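Chapter 7
Sorting, Boxing and Putting Away Soft Things

If you have ever kept house with a child, or with a grown-up who never quite stopped collecting, you already know how soft things pile up. A bear clipped to a backpack comes home from a trip, a fluffy flower arrives with a birthday card, and before long the end of the bed belongs to them and the sleeper has to make do with the rest. In Chapter 6 we dealt with clothing, which at least has the good manners to fold flat. Plush toys will not fold, and they are loved besides, so we are going to take our time with them.

We start, as we nearly always do in this book, by spreading out a blanket. A big plain fleece is ideal! It gives you a clear working area, it keeps small pieces from rolling under the dresser, and when you finish you can gather it up by the corners and shake it outdoors. Set an open cardboard box toward the far side, leave yourself plenty of room in front of it, and bring everything over before you make a single decision.

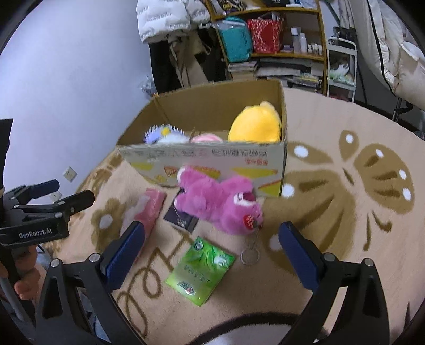

Any sturdy carton will do for the box, and there is no need to go out and buy one. Stand the larger toys in first, against the walls, and let the little ones settle in the middle. Key-ring toys are best kept for last (those thin chains love to snag on long fluff), and flat packets can slide down the sides once you know how much space is left. Keep wrapped things apart from unwrapped ones until you have looked them all over.

Set aside 60 minutes for your first try, and plan on stopping for 10 of them, preferably with a cup of something. A quiet Sunday suits this work very well. By the end of the chapter you should be able to sort a mixed pile into groups that make sense to you, choose a box of the right depth, and write a label that somebody else in the house can understand.

7.1 Choosing Your Groups

Most people reach for size first, and it is a perfectly good place to begin.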